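Evaluation of the Stindedo Two-Finger Gripper Kit for Computer Service Tasks
Final Report, Applied Automation Project
Department of Engineering Technology, Pritchard College
Submitted 6 Feb 2019

Abstract

This report presents an evaluation of the Stindedo gripper kit, a bolt-on hand and wrist camera package sold by Stistico for small robot arms. The kit was tested on a group of tasks drawn from desktop computer repair, including the handling of memory modules, expansion cards, coin-cell batteries and processors. The purpose was to advise the department on whether the kit is suitable for use in the second-year automation laboratory. The kit performed well on tasks with firm, flat-sided parts and less well on tasks in which the part must be released without any side load. Purchase is recommended, subject to the conditions given in Section 6.

1. Background

The department has taught computer assembly and robot programming as separate courses for several years. In October the faculty asked for a project that would bring the two subjects together using equipment that could be bought from a normal teaching budget. Three supplier catalogs were reviewed. The Stindedo kit was selected for evaluation on the grounds that it could be fitted to the arm already owned by the department and that its fingers could be replaced by students without returning the hand to the supplier.

The supplier provided the kit on loan through its Presemdale office. No payment or other benefit was received in connection with this report, and Stistico did not review the text before submission.

2. Description of the Kit

The kit consists of the gripper body, a set of long narrow fingers, a set of short wide fingers, a small camera that mounts at the wrist, a cable set and a software package. The fingers are fastened with hex-socket screws, and the correct keys are included. Changing from one set of fingers to the other took 7 minutes on the first attempt, working from the printed manual.

The software allows the user to set the opening width, the closing speed and a limit on grip force. The force limit is entered as a number from 0 to 170, with no unit given. The manual does not explain how this number relates to a real force, and a request for this information had not been answered when the report was completed. For a teaching laboratory this is a significant gap, as students are expected to state forces in standard units in their own reports.

3. Test Method

All tests were carried out on a retired desktop computer with the side cover removed. The chassis was laid flat on the bench and clamped. The motherboard was left in the chassis for every test – a bare board on the bench would have given the arm easier access, but would not have represented repair work as it is done.

Each task was taught by hand guiding and then replayed under program control at reduced speed. The computer was disconnected from power, and the chassis and the arm were both grounded. A trial was recorded as complete if the part reached its intended position without a stop command from the operator. In total, 62 trials were recorded across all tasks.

4. Processor Placement

The processor task was considered the most demanding. The part is thin, the usable margin around its metal heat spreader is narrow, and the contacts in the socket beneath it can be bent by very light contact. The long fingers were used, since the short set could not reach the socket without the gripper body approaching the memory slots. 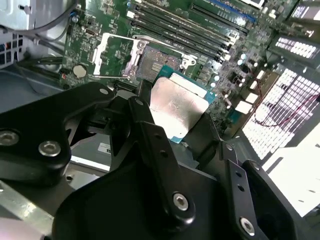 Frøydis Fjeld

During the approach the processor is held at its edges with the heat spreader facing up, above the open socket and its raised load plate. The wrist camera is useful at this stage. It shows both fingers and the socket in one view, so that the operator can check the position of the chip against the socket before giving the command to lower it. The metal of the heat spreader reflects the work light strongly, however, and the setting of the lamp had to be changed on several occasions before the edge of the chip could be judged with confidence.

Lowering was programmed as a straight vertical move. The final release was the weakest point of the cycle. When the fingers open, they do not always leave the part at the same moment, and the finger that stays in contact longer can shift the processor sideways. On 2 occasions the operator stopped the program for this reason. A slower opening speed reduced the effect but did not remove it. The software offers no means of moving one finger independently of the other.

The load plate and the retention lever were opened and closed by hand in all trials. The kit is not advertised as suitable for these operations, and no attempt was made to automate them.

5. Other Tasks

Memory modules were gripped securely along their flat faces and aligned with their slots without difficulty. The arm was not used to press them home, as the force needed is greater than was thought safe with the board in place. Expansion cards gave similar results, although the long fingers flexed visibly with heavier cards and the short set is to be preferred.

The coin-cell battery could be lifted once its clip had been released by hand. Replacing it was less reliable, because the rounded edge of the cell tended to turn between the fingers. A set of fingers with a shallow groove would probably solve this problem. Stistico lists blank fingers as an accessory, and these could be machined in the college workshop.

Loose cables inside the chassis were a cause of difficulty throughout. Any cable within reach of the gripper should be tied back before a program is run, and this step should be written into the student instructions.

6. Recommendations

The kit is recommended for purchase for the second-year laboratory, with the short fingers as the standard fitting and the long fingers reserved for supervised work. Processor placement should be offered as a demonstration or as an advanced exercise, using retired boards only.

The department should obtain a written statement of the force scale from the supplier before the order is placed. If none can be provided, a simple load cell test should be added to the first laboratory session, so that each group prepares its own calibration table. A diffuse lamp should be purchased with the kit, as the work light used in this project was not well suited to shiny parts.

The test programs and the trial log have been stored with the laboratory technician and may be used by later project groups.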